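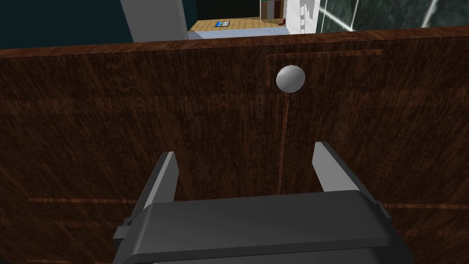

Welcome to the Doststead furniture care page, and thank you for stopping by before reaching for the sandpaper! We get a lot of letters from people who have inherited a sideboard or brought home a secondhand dresser, and most of them ask the same handful of questions, so we have gathered our answers in one place. Dark brown wood with a busy, swirling grain tends to be the kind people worry over most, and a round white knob against it will draw the eye to every dull patch nearby, so if that sounds like the piece in your dining room, start with the cleaning questions and work your way down.

How often should I dust?

Once a week is lovely, and every other week is fine too. Use a soft cotton cloth, very slightly damp, and follow the direction of the grain. Old T-shirts are wonderful for this once you have cut off the seams and any printed parts. We would steer you away from feather dusters, which can leave a broken quill dragging across the finish.

Can I use the spray polish I already have under the sink?

You can, but please read the label first and look for silicone. It gives a quick shine and then makes life hard for whoever wants to refinish the piece later on — and that person may well be you. We sell a plain beeswax paste under our Alteo name, and a little of it goes a very long way. Rub it on thin, give it a few minutes, and buff until your cloth glides. If the surface feels tacky the next morning, you used too much, and a second buffing with a clean cloth usually sorts it out.

How do I tell what finish is on my furniture?

Find a hidden spot, such as the inside of a leg, and dab on a drop of denatured alcohol with a cotton swab. Shellac will soften and get sticky fairly quickly. Lacquer needs lacquer thinner before it reacts, and a modern varnish will mostly sit there and ignore you. Open a window, wear gloves, and keep well away from the stove or any other flame.

There is a white ring where someone set down a hot mug. Is it ruined?

Oh, not at all! White rings are usually moisture caught in the finish, and many fade if you leave them alone for a few days. If yours is stubborn, lay a dry cotton cloth over it and pass a warm iron (no steam) across for 5 seconds at a time, checking in between. Black rings are another matter, as the water has reached the wood itself, and those generally need a refinisher.

My doors stick every summer. Should I plane them?

Please wait! Wood swells in humid weather and shrinks again once the heating comes on, and a door planed in June may leave you with a sad gap by winter. Rub a bit of candle wax along the edge that catches and check the hinge screws. If a screw just spins, a wooden toothpick or two with a dab of wood glue will fill the hole nicely.

Can I change the knobs without leaving marks?

Usually, yes. Measure the screw as well as the knob, because older doors are often thicker than the screws that come in the packet. Our Poketti knobs ship with two lengths for that very reason. Expect a faint circle where the old knob sat, and choose a new one at least as wide if you would like it covered.

Do you take in repairs?

We do, in the Doststead workshop, for loose joints, split panels and missing molding. Veneer work goes to our friends at Verhoeven, and we are happy to pass your piece along. The bench fee for an assessment is $63, and it comes off the bill if you go ahead.

Page last updated 13 July 2024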